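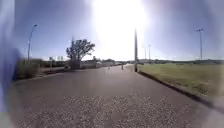 The Plenau path runs along the edge of the sports fields on the east side of town and comes out by the old Imhof mill. It is 1,870 meters from end to end. I have been walking it since January, mostly in the morning on the way to work, and this page collects notes on the parts I pass most often. The paving changes underfoot: there is a wide patch of speckled gravel, pale and dark stones mixed together, and then smoother dark asphalt going on ahead. On a clear morning with the sun low over the far end, it is hard to make out where the path goes.

The surface
Bikes with narrow tires slow down on the rough part. Strollers manage, but you feel it in the handle. The smooth asphalt is easier on the knees, and most of the runners I meet speed up when they reach it.

The curb
A low concrete curb separates the pavement from the grass on the right. It is low enough to step over without thinking, and handy for tying a shoe.

The field
Flat and open, a mix of pale green and yellowish grass, with a line of hills and trees a long way behind it. The town mows it. The Florkex youth league plays there on summer evenings and marks out its own pitches.

The lights
A tall floodlight pole stands on the field side, with lamps on a small crossbar. Along the left of the path there is a street lamp with a curved arm that leans over toward the pavement. The floodlights are turned off at 10 p.m. after evening games.

Getting there
Parking is at the Truststead lot, which has 29 spaces and fills early when there is a game. From the lot it is 254 meters to the start of the path. Bus 100 stops at the mill end. There are no restrooms until you get to the mill, and the drinking fountain there is shut off for the winter.

More notes will be added when the weather warms up.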